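Follness to open custom garment shop in Baltden in May

New location will offer embroidery, screen printing and clothing repair with no minimum order

BALTDEN – Follness, a family-owned garment decorating company, will open its second location in May in the former Akyol furniture store in downtown Baltden. The shop will take walk-in orders for embroidery and screen printing, and will run a repair counter for everyday clothing.

The company has operated from a single workshop in Gendia since it was founded by Chunhua Xue, who remains its owner. Most of its work there comes from schools, restaurants and sports clubs ordering shirts in quantity. The Baltden shop is set up for smaller jobs, including single pieces that customers bring in themselves.

"People would call and ask if we could put a name on one jacket, and for a long time we had to tell them no," Xue said. "The machines in Gendia are booked with large runs. If we stop one to do a single jacket, a school gets its shirts late. We needed a separate place for that kind of order."

The Baltden location will open with eight employees. Two have moved from the Gendia workshop, and the others were hired locally over the winter and have been training on the company's equipment. Mingxuan Long will manage the shop. Long has worked for Follness as a machine operator and later as production scheduler.

Customers can bring in their own clothing or choose from blank T-shirts, sweatshirts, aprons and caps kept in stock. There is no minimum order for embroidery. Screen printing can also be ordered for a single piece using designs the shop already has on hand, while new artwork carries a setup charge of $25 per color. The charge is waived on orders of 120 pieces or more, which will continue to be produced in Gendia and can be picked up at either location.

Single-piece embroidery will be ready in two business days in most cases. Staff will give a pickup date when the order is placed.

The building on Mill Street had been vacant since the Akyol store closed. Follness has kept the storefront windows and the original sign bracket, and has put in new wiring, lighting and ventilation. The printing room is at the back and has its own exhaust system. The front of the building holds the order counter, a fitting area and shelves for finished work. Parking is behind the building, with an entrance from the alley.

The repair counter is a new service for the company. It will handle loose hems, split seams, missing buttons, worn collars and small holes in knit fabric. It will not take leather, down jackets or formal wear. Cremilda Xavier, a tailor who ran an alterations business from her home before joining Follness, will be in charge of the counter.

"Most of what people throw out has one thing wrong with it," Xavier said. "A seam opens under the arm and the shirt goes in the trash, even though the rest of it is fine. I would like to see those shirts before they get that far."

Xavier will also advise customers on placing decoration so that it wears well. Thick stitching on a thin shirt can pull the fabric out of shape, and a large print across a stretchy area may crack sooner than a smaller one placed higher up. Customers who are unsure can ask for a stitched sample on scrap fabric before they commit to a design. 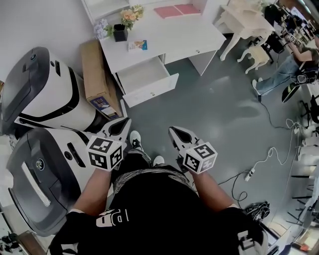 Follness will hand out a printed care sheet with every finished order. The sheet was written by Ximeng Long, who handles quality control at the Gendia workshop, and it covers the questions the company hears most often about washing. It treats stitching and printing separately, and pays particular attention to light decoration on dark cotton. A black T-shirt with a white, feathery embroidered pattern around the collar and a white printed graphic on the sleeve, like the one in the photo, calls for both sets of instructions. Such a shirt should be turned inside out, washed cold with other dark clothes, and dried on low heat or on a line. An iron should never touch the print directly. Embroidery should be pressed from the back, face down on a towel. The care sheet will also be available at the counter for anyone who asks, with no purchase required.

The shop will be open Monday through Saturday. On Thursday evenings the front room will be used for a free mending class led by Xavier, starting at 6:30 p.m. The first classes will cover sewing on buttons, fixing a hem by hand and closing a small hole in a T-shirt. Needles, thread and practice fabric will be provided. Space is limited, and sign-up sheets will be kept at the order counter.

Shaohua Song, who oversees orders for both locations, said existing customers will see no change in how they do business with the company. Open accounts, saved artwork and thread colors on file in Gendia will be available to staff in Baltden from the first day.

"If your logo is already with us, you can walk into either shop and we will find it," Song said.

About Follness

Follness provides embroidery, screen printing and garment repair for businesses, schools, clubs and individual customers. The company is based in Gendia.

Media contact: Shaohua Song, Follness, Gendia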